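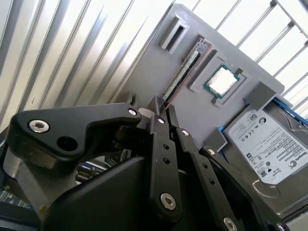
**Gellutley stops robot work after grip fault damages memory module**

April was planned as the busiest month for the computer assembly line at Gellutley, but the company has stopped one of its robot cells after a fault in the gripping force. The stop was announced on Friday, April 3, 2020.

According to the company, the robot closed its fingers on a memory module with more force than the program allowed. The module broke and a small piece of it fell into the cell. No worker was hurt, as the safety door was closed at the time.

Marilou Dimaculangan, the production manager, said the force sensor had given a wrong value after a software update. "The robot believed that it was holding nothing, so it continued to press," she said. The emergency stop was pushed by the operator, Rodel Malabanan, after 17 seconds.

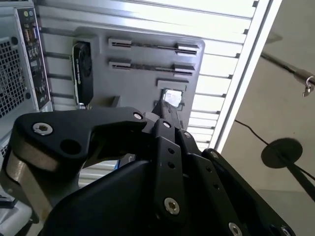 *A gripper at work inside a computer case at Gellutley.*

The cell has handled 1551 computers from December until the day of the fault. The company is now checking 49 of them by hand, all made after the update. Customers who already received a machine from this group will get a letter.

Jorham, the firm that maintains the cell, has put back the older software. Its engineer Eusebio Valderrama said that a second sensor will be added before the robot is allowed to touch parts again. Gellutley did not give a date for the restart. Until then the memory modules are put in by hand on the evening shift.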